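Preguntas frecuentes: alquiler de vajilla y menaje

¿Cuál es el pedido mínimo?
El pedido mínimo es de 30 piezas, que se pueden combinar como se quiera: platos, vasos, cubiertos, bandejas o utensilios de servir. No hace falta que sean del mismo modelo.

¿Con cuánta antelación hay que reservar?
Recomendamos 11 días. En mayo, por las comuniones, conviene reservar antes. Si el plazo es menor, llámenos y le diremos qué queda disponible.

¿Qué líneas hay en el catálogo?
Tenemos dos. Plukov es la vajilla blanca lisa para banquetes y comidas de empresa. Gullorine es la línea informal, con piezas de colores claros para meriendas y cumpleaños. Entre las dos suman 879 referencias.

¿Tengo que devolver las piezas lavadas?
No. Retire los restos de comida y coloque cada pieza en su caja. El lavado está incluido en el precio. Los manteles se devuelven sacudidos y sin doblar.

¿Cuánto dura el alquiler?
La tarifa cubre tres días, contando el de entrega y el de recogida. Cada día adicional se cobra aparte y debe solicitarse antes de que termine el plazo.

¿Hacen entregas a domicilio?
Sí, dentro del término municipal y en el polígono Kordestani. También puede recoger el pedido en el almacén de Astus, de 9:00 a 14:00.

¿Qué pasa si se rompe algo?
Se descuenta de la fianza el precio de reposición que figura en el albarán. Los arañazos leves por uso normal no se cobran. Si falta una pieza, tiene una semana para devolverla.

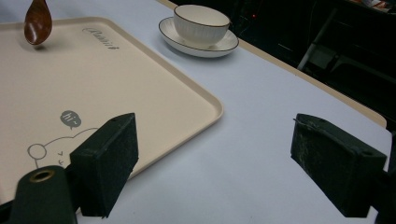
¿Puedo pedir piezas para una fiesta infantil?
Los pedidos para fiestas infantiles se preparan igual que los demás y tienen la misma fianza. Indique el número de niños y si habrá mesa aparte para los adultos. Si prefiere piezas con dibujo, como la bandeja crema del osito que dice «hi~», anótelo en las observaciones, porque de los modelos ilustrados hay menos unidades. Las cucharas de madera se piden por separado.

¿Puedo cambiar o anular la reserva?
Los cambios de cantidad se admiten hasta la víspera de la entrega, según existencias. Si anula después de esa fecha, se retiene la señal.

¿Con quién hablo si tengo un problema con el pedido?
Con Bahman Nouri, responsable de pedidos. Tenga a mano el número de albarán.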